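Kitchen Scrap Dyes on Cotton: What Stuck and What Washed Out
Project report, Materials and Making, Gadport
November 14, 2022

So my project was supposed to be on synthetic dyes in the clothing industry, and I wrote two pages of that before I got bored and boiled some onion skins instead. My instructor was nice about it and said fine, as long as I tested something. The question I settled on was this: can you dye plain cotton with stuff from the kitchen trash and have the color still be there after a few washes? I wanted colors I'd wear, too, because most of the kitchen dye projects I found online stop at the moment the cloth comes out of the pot looking great.

What I used

The cotton was an old flat bedsheet and one yard of new muslin from Lightfoot, the fabric store in Gemden (the remnants bin is by the back door and it's worth the bus ride!). For dye I had yellow onion skins, avocado pits and black tea. I got most of the onion skins by asking at the produce stand two streets from my apartment, where they let me clean out the bottom of the bins. Total weight of onion skins over the whole project was 2,209 grams, and if you've ever weighed onion skins you know that is a ridiculous amount of onion skins. My roommates were very patient. The closet still smells.

I also had alum from the spice aisle, a jar of rusty nails in vinegar, and a box of washing soda. The alum is the mordant, meaning the stuff that helps the dye hang on to the cloth. The nail water does a bit of that too, but mostly it changes the color, pushing it darker and grayer.

Getting the cloth ready

I skipped this step the first time and I'm telling you, don't skip it. Cotton comes with waxes and finishes in it and the dye just sits there in patches. You simmer it in hot water with washing soda, and the water turns this gross tea color even though the cloth looked clean going in. My first batch of sheet pieces went straight into the onion pot without it and came out looking like a map. After that I simmered everything for an hour, rinsed, soaked it overnight in the alum, and got much more even color.

One thing I'd do differently is label the pieces before they get wet. I used masking tape and it floated off. By October I had switched to cutting notches in the corners, one for onion, two for avocado, and so on, and that held up fine.

The dye pots

I ran three pots, one for each kind of scrap, always at a low simmer and never a full boil. Onion was the fastest by a mile. You get yellow in ten minutes and a deep gold in an hour. Avocado was slow and fussy and came out a dusty pink that I liked more than I thought I would. Tea gave tan every single time, which makes it sound dull, but it's the only one I never had to redo.
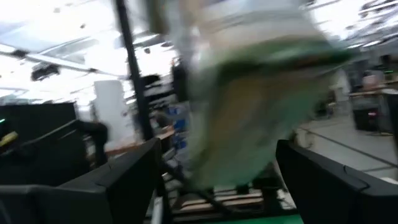 Olive green was the color I wanted most, and it took me the longest to get. Plain onion gives you gold, and you only get green by dipping the gold piece into the nail water, where it shifts while you're standing there. A few seconds too long and it goes to mud. My favorite test piece was an attempt at putting a few shades on one cloth, and the smeary colors in the picture are pretty close to the order I was going for, washed-out white at the top, a diagonal band of darker green through the middle, then yellowish brown fading into beige. To get the white I kept that end out of the pot completely and clipped it to the rim. The beige end was tea. The green band was onion first and nail water after, brushed on with a cheap foam brush, and the slant came from folding the cloth corner to corner before brushing. Mine bled a lot more than I planned, but I like a soft edge, so I left it.

The wash test

By the end I had 86 swatches. Each one got cut in half, with one half kept in a shoebox and the other half washed 6 times in cool water with Sterkoder powder, the unscented kind, and hung up indoors to dry. Then I put the halves next to each other by the window and sorted them into "same," "a bit lighter" and "gone." That's not a very scientific scale. I asked about borrowing a color meter and the wait was longer than the semester, so it was me and the window.

Onion with alum mostly landed in "a bit lighter." Onion with alum and nail water was the winner, and nearly all of that pile went under "same." Tea held up fine. Avocado was the sad one. On the new muslin it kept a decent pink, but on the old sheet it went to a sort of bandage color by the last wash. I think the sheet had years of fabric softener in it, and I didn't have time to check that properly.

The pieces I dyed without alum were all disappointing, apart from the tea ones. Tea has tannin in it and that seems to do some of the work by itself.

Things that went wrong

I ruined one pot. It was aluminum, and I put nail water in it, and now it has a permanent gray ring. Use stainless steel or enamel, and keep dye pots separate from food pots. I also left a batch soaking over a long weekend and it grew a skin. And I forgot to write down how long the first few onion pieces were in, so those didn't go in the results at all.

What's next

I'd like to do a light test, with swatches half covered on a windowsill through the winter. A girl can only wash so many squares of bedsheet. I also want to try red onion skins, because I've read everything from green to brown about them. If the muslin from Lightfoot is still in the bin next month I'm getting two more yards and making an apron.

Comments (4)

Did you rinse between the alum and the dye pot? I always get blotches at that stage.

Reply from the author: Just a quick squeeze and a fast dip in clean water, then straight in while it's still wet. Dry cloth gave me blotches every time.

Red onion skins gave me a brownish green on wool, but I haven't tried cotton. Save way more than you think you need!

I live in Gemden and had no idea the remnants bin was back there. Going Saturday or whenever the bus is running again, thank you.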